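Workshop notebook, 11th January
Written by Uthai Phuthong
Subject: snack table, sorting and clearing

I write this down the same day, because last time I waited and then I could not remember which container was for what.

Background for colleagues who were not in the room. Since September we keep snacks in the workshop for the people on the long shift. At first everything was in one bag on the shelf, and the result was crumbs in the drawer with the Inham hinges. So now the snacks have the small wooden table and a set of trays and clear containers. Today I wanted to decide what goes where, and to try it on the real table before I make labels.

First I looked at the clear plastic. I like it because a person sees what is inside without opening or lifting. The weak point is cleaning. The ridges molded in the plastic keep sugar and fine crumbs, and a dry cloth only pushes them from one ring to the next. A soft brush and warm water is better, then let it stand upside down on a towel. Please do not use the green scrubber from the paint sink, it makes scratches that stay forever.
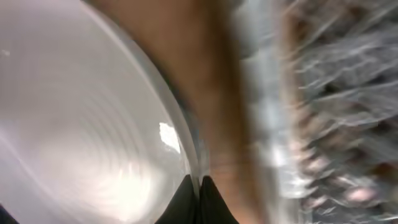 Clear plastic up close, with the ring pattern and the shine on the rim.

I checked the rim with my thumbnail when I washed up. No cracks. The one we had before, from the Sönmez order, had a sharp place where somebody dropped it, and I threw it away. If you find a crack, put the piece in the plastics bin and write a line here.

Next, the trays. Black is a good color for this job. The gold wrappers are very easy to find on it, also when the ceiling light is off and only the bench lamp is on. On the wood they are harder to see, the brown and the gold are too near to each other. I did not expect that color would matter so much, but after two tries I was sure.

The round tray I want to use for things to take, so full packages and small cups. My idea is to keep the long packages along the side and leave some free space next to them. When things lie one on top of another, people dig, and then it looks like a market at closing time.
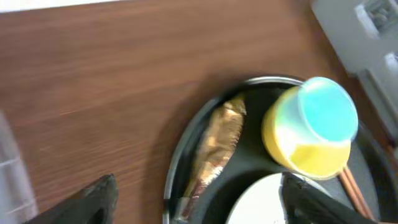
Round black tray with one gold package and the small cup in yellow, white and light teal.

I am satisfied with this arrangement. One small problem: the long packages like to slide when somebody moves the tray. A piece of the Prostix mat under them could help, we have an end of a roll left, 142 cm, in the lower cabinet. I will cut a circle from it tomorrow if no one needs it for the drill press. It must be a little smaller than the inside of the tray, if not it will lift at the edge.

For the rectangular tray I have two opinions. It can be a second place for full packages when the delivery is big, or it can be for the things people bring from home. I leave it without a fixed job for now. The rectangular clear container is for wrappers and used paper. It is open, so it should be emptied at the end of each shift, and not pressed down with the hand to make room.

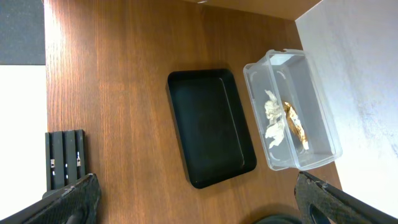

Can the used wrappers go together with the paper in the blue bin?
They should go in the general waste, since the foil film and the paper are not recycled together here.

I asked this at the building office also, and got the same answer, so I consider it closed. Small paper with no grease can still go in the blue bin if somebody has the patience to separate it.

About picking up the wrappers. The foil is light and it springs open again after you fold it. What works for me is to hold it low, at the narrow part, and squeeze there. When I hold it at the crimped end it turns in the fingers and the crumbs fall out. With a full package it is different, there the crimped end is a convenient handle - only do not pull hard, the seal can open.

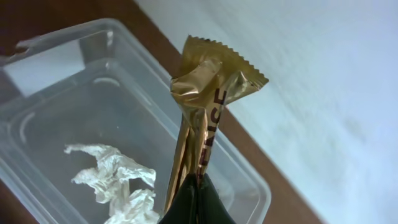 Gold wrapper held at the base, zigzag end on top, clear container behind.

The table itself I wiped last, with the grain, using a cloth almost dry. The finish does not like much water, there is already one pale ring from a mug (not mine). The Zovora cleaner is too strong for it, please keep that one for the metal benches.

Still to do:
Cut the mat for the round tray.
Make labels, "take" and "used", in big letters.
Buy 4 more cloths, the old ones leave fibers on the plastic.
Ask if the night shift wants a container of their own. They did not answer my note yet.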